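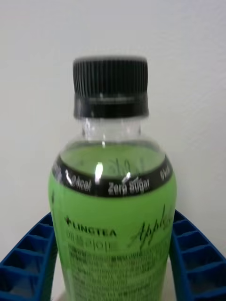
I've been riding on the same lumpy motorcycle seat for more years than I care to admit, so when I heard that Yusof was opening its seat shop in Stirkville to visitors for a Sunday in October, I signed up before I'd even looked at a map. Yusof makes custom saddles for touring bikes, and they do it all under one roof, from stripping the old cover to sewing the new one. I figured I'd look around, eat a free donut and go home. Instead I came home with two pages of notes, a sore neck and an order form I still haven't filled in. The first bike I saw in the lot, a big old tourer, had been painted the same loud lime green as a drink bottle with a black screw cap, and its seat had black piping to match. Not my taste at all, but the stitching was gorgeous and I stood there staring at it way too long.

Getting there

I live outside Pesham, and the round trip came to 358 miles on my odometer, including one wrong turn I'll own up to. If you take the highway the whole way it's dull but easy. I went the back way through Umham, and I'd do it again. The road follows the river for a good long stretch, with sweeping bends that never really tighten up on you, and the leaves were just starting to come down. Watch for them in the shade, especially on the hill going into Umham, where they'd packed into a brown mush right on the line you want to take.

There's a diner in Umham at the bottom of that hill with parking on a slope. Put your side stand down facing uphill, or park across the street by the feed store like the locals do. The hash browns are great. The coffee is hot, and that's the nicest thing I can say for it.

I'd left at six in the morning in my heated vest and by the time I crossed into Stirkville I'd unplugged it, taken it off and stuffed it in the top box. Typical October! Also, my rear end was numb by Umham, which I suppose put me in the right mood for shopping.

Yusof is in a low brick building behind the tile warehouse. The sign faces the wrong way if you come in from the river side, so I rode right past it (see wrong turn, above). Parking was on gravel, deep in spots. They'd laid plywood down near the door for people on heavy bikes, and a teenager in a hi-vis vest was handing out pucks for side stands. I wish every event did that.

The tour itself

They took us through in groups, and mine had 13 people in it. Most had come on bikes, a few in cars, and one couple on a sidecar rig with a beagle in it. The beagle wasn't allowed near the glue room and made its feelings known the whole time.

We started at the teardown bench. The seat comes in on its original pan, they pull the staples, peel the cover and then take a good look at the foam. The guy at the bench had a row of old foams lined up to show what years of riding do to them. One had a dip so deep you could have served soup in it. He pressed his thumb into a few and let us do the same. The ones that looked okay from the outside were sometimes the worst, all mushy in the middle, and he said people often blame their back or their age when the foam gave up years ago. I felt personally attacked.

Then came the shaping room, and this was the part I'd driven all that way for. They glue on a block of new foam that's much too big and carve it down with an electric knife, the same kind my mother used on Thanksgiving turkey. After that they use a sander with a soft disk. The woman doing it never measured a thing while we watched. She'd take a pass, run her palm over it with her eyes closed, and take another pass. Somebody asked how she knew when to stop and she said you stop a bit before you want to. There's green dust on everything in there, and I was still finding it in my jacket cuffs on Tuesday.

What they're after is a shape that's flatter than you'd expect. I always thought a comfy seat would be scooped, like a tractor seat. They said a deep scoop locks you in one place, and on a long day you want to be able to scoot back and forth. They also cut the front narrower so shorter riders can get a foot down flat. I'm not tall, and I've spent a lot of money on boots with thick soles over the years, so my ears perked right up.
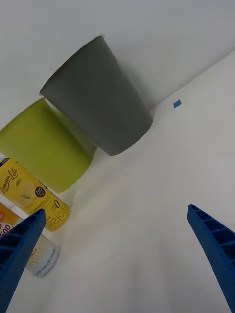 Gray cup and green cup, both on their sides.

The sewing room was warmer and a lot quieter than I'd pictured. Paper patterns hang on hooks along the back wall, 52 of them, one for each bike they've had in often enough to bother keeping one. I looked for mine and found it between a scooter and a police model. The machines are big heavy walking-foot things, older than me by the look of them, and they just chug along through vinyl and leather like it's bedsheets. A lady there was doing a double row of top stitching by hand-turning the wheel around a tight corner, one stitch at a time. I asked if she ever messes up. She pointed to a trash barrel.

They use vinyl for most of the orders, which surprised me. I'd come in pretty sure I wanted leather. But they were frank about it: leather needs care, it stretches, and if you park outside in the rain you'll regret it. My bike lives under a tarp behind the garage, so that was that dream gone. They do a nice textured vinyl that doesn't get slick, and they'll put it just on the center panel if you want a smoother look at the sides.

Last stop was the cover table, where they pull the new skin over the foam and staple it down. It takes two people. They warm it up with a heat gun, one pulls, one staples, and they hardly talk. I could have watched this all afternoon. They pull from the nose to the tail first and then do the sides, and if there's a wrinkle they take the staples out and go again.

The sit test

Okay, so this was the fun part. Out back they had a rolling stand with a bike frame bolted to it, and you could swap seats on and off and climb aboard. They make you sit on each one for a good while before they'll let you say anything about it. Everything feels nice for a minute, they said, and they're right. The really plush one that I loved at first had me wiggling before my turn was up. A firm one that I'd have walked past in a store felt fine the whole time.

They ask you to wear what you ride in, so bring your actual riding pants. I saw a guy do it in jeans with a wallet in his back pocket, and they very politely sent him off to empty his pockets. They also check where your knees sit and how far you reach to the bars. If you've got risers or moved pegs on your bike, write the numbers down before you go, or take a few pictures. I hadn't, so my notes from this part are mostly question marks.

There was a gel pad on the table too and of course everybody asked about it. They'll put one in if you want it. They just warned us that gel soaks up the sun, so if you leave the bike out at lunch you'll know all about it when you sit back down. I had a gel seat once on another bike, and yes, I can confirm.

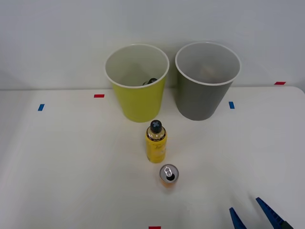
What it costs and how long you wait

I won't quote prices, as they told us the sheet was about to change, and you should really call. It wasn't cheap. It also wasn't as bad as I feared, if I compare it with what I've spent on beaded covers, sheepskins, air cushions and one awful mesh thing that slid sideways in every left turn.

The wait is the bigger issue. You either mail them your seat and go without, or you book a ride-in day, and those fill up fast over the winter. On a ride-in you show up first thing, they shape the foam while you wait, send you out for a test loop on bare foam with a plastic bag over it, and then fix whatever's bugging you. Then they cover it. You go home on it the same evening if all goes well. That's the one I'd want. The test loop goes out past the grain elevator and has a set of railroad tracks in it, which they said tells them more than any form.

If you mail it, they'd like a side photo of you sitting on the bike with both feet up, so you'll need a friend to hold it upright. Pack the seat in a box that's bigger than you think. They showed us one that arrived in a garbage bag! 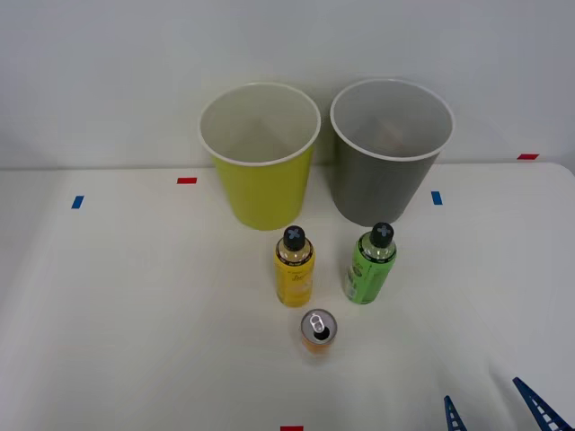
A few gripes and a few tips

The donuts were gone by the time my group finished. Only one restroom was open, and the line ran out past the foam shelves. The talk in the glue room was hard to hear with the fans going, so stand up front if you care about adhesives (I found I sort of did).

Bring earplugs for the sander. Eat in Umham on the way. If you ride something odd or old, go anyway, they seemed happiest with the strange ones, and a fellow with an ancient thumper and a seat made mostly of duct tape got more attention than all the rest of us put together. Kids are fine on the tour as long as they stay behind the yellow tape.

I'd also say give yourself time for the lot afterward. People hung around for ages looking at each other's bikes, and I learned more about luggage racks from the sidecar couple than I have from any magazine. They've got a folding step for the beagle.

I took the highway home, as it was getting dark and I don't trust deer. My backside gave up again right on schedule, a little before the Pesham exit, and I rode the last bit standing on the pegs at every stop sign. The order form is on my fridge. I have to pick a piping color, and I keep going back and forth between gray and plain black.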